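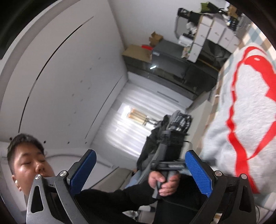

Hand-held gripper with its fingers open, showing the blue diamond-knurled pads.

The Grollholm is a two-finger, hand-held gripper built by Vandwood and looked after by Dalibor Murín. Its upkeep is wonderfully simple — four screws free a pad, and a fresh one drops straight in. Pads are checked every 155 hours of use. The Nisano revision of October added a stiffer crossbar, and by December 2023 one set had lasted more than 376 hours, a superb run for so small a part.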